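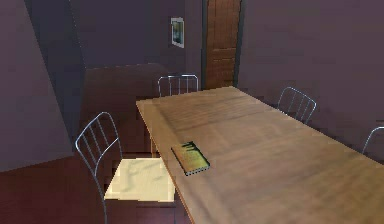
Zwischenbericht Greifervergleich, Arbeitspaket 2
Berichtszeitraum bis Ende September
Vorgelegt von Teodora Tomić, Projektleitung Kumora
An: Melquiades Hinojosa, Förderung Flostley

Stand der Arbeiten

Im Berichtszeitraum wurden zwei Greifer in der Simulation verglichen: der Parallelgreifer von Dralari und der adaptive Dreifingergreifer von Vasiliauskas. Beide Modelle laufen am selben virtuellen Arm mit derselben Regelung. Die Aufgabe lautet in allen Durchgängen gleich: ein flach liegendes, geschlossenes Buch von einer Tischplatte aufnehmen, anheben und an einer vorgegebenen Stelle ablegen.

Das flache Buch war im Antrag als schwieriger Fall vorgesehen, und das hat sich bestätigt. Von oben ist es für den Parallelgreifer nur zu fassen, wenn die Finger quer zur langen Seite stehen und die Öffnungsweite reicht. In den übrigen Fällen muss das Buch zuerst an die Tischkante geschoben und von dort seitlich gegriffen werden. Ignacio Iturra hat dafür eine Schiebebewegung ergänzt, die im Antrag nicht enthalten war. Der Aufwand dafür ist in der Stundenübersicht unter Greifplanung verbucht.

Szene

Gearbeitet wird mit einem simulierten Raum mit langem Holztisch und vier Metallstühlen. Das Buch liegt in der Ausgangsstellung schräg und recht nah an der Tischkante. Position und Drehwinkel werden zu Beginn jedes Durchgangs neu gesetzt, die Möbel bleiben stehen. Der Stuhl auf der Buchseite ist als Hindernis in der Bahnplanung hinterlegt. Er hat vor allem beim seitlichen Griff zu Abbrüchen geführt, da der Unterarm der Lehne zu nahe kam. Izzati Liem hat daraufhin die Kollisionskörper der Stühle überarbeitet. Vorher war die Lehne als geschlossene Platte modelliert, nun sind die senkrechten Stäbe und der äußere Bügel einzeln erfasst. Die Rechenzeit pro Durchgang ist dadurch gestiegen, bleibt aber im vertretbaren Rahmen.

Durchgänge

Bis Redaktionsschluss wurden 2386 Durchgänge abgeschlossen und protokolliert. Weitere rund 250 mussten verworfen werden, weil die Reibwerte des Bucheinbands nach einem Update auf die Standardeinstellung zurückgefallen waren. Der Fehler fiel erst bei der Auswertung auf. Seitdem werden die Materialwerte vor jedem Lauf geprüft und mit ins Protokoll geschrieben.

Ergebnisse, vorläufig

Der Parallelgreifer ist beim Griff von oben schneller und in der Ablage genauer. Liegt das Buch ungünstig gedreht, verliert er diesen Vorteil durch die zusätzliche Schiebebewegung. Der Dreifingergreifer kommt mit unterschiedlichen Drehwinkeln besser zurecht, drückt das Buch beim Schließen aber häufig etwas zur Seite. Beim seitlichen Griff an der Kante liegen beide nahe beieinander. Eine Empfehlung möchten wir auf dieser Grundlage noch nicht aussprechen. Die Simulation bildet das Aufklappen des Einbands nicht ab, das Buch ist ein starrer Körper. Gerade der Dreifingergreifer könnte am realen Objekt schlechter abschneiden.

Abweichungen vom Plan

Die Kameraauswertung wurde verschoben. Der Greifplaner erhält die Lage des Buchs derzeit direkt aus der Simulation. Mostafa Zerouali hat die Schnittstelle für die simulierte Tiefenkamera fertiggestellt, die Lageschätzung ist jedoch noch nicht stabil genug. Olivgrün und gelblich gefleckt hebt sich der Einband vom hellen Holz ab, die geringe Höhe des Buchs macht im Tiefenbild aber Schwierigkeiten. Kosten und Personaleinsatz liegen im bewilligten Rahmen.

Nächste Schritte

Mostafa Zerouali schließt die Lageschätzung ab, danach werden beide Greifer mit Kameradaten erneut verglichen. Parallel bereitet Ignacio Iturra den Versuchsaufbau am realen Arm vor. Der Adapterflansch für den Greifer von Vasiliauskas ist bestellt, ein Liefertermin steht noch aus. Falls er sich verzögert, beginnen wir mit dem Parallelgreifer. Für die Umwidmung der Restmittel aus der Position Kamerahardware bitten wir um eine kurze schriftliche Zustimmung.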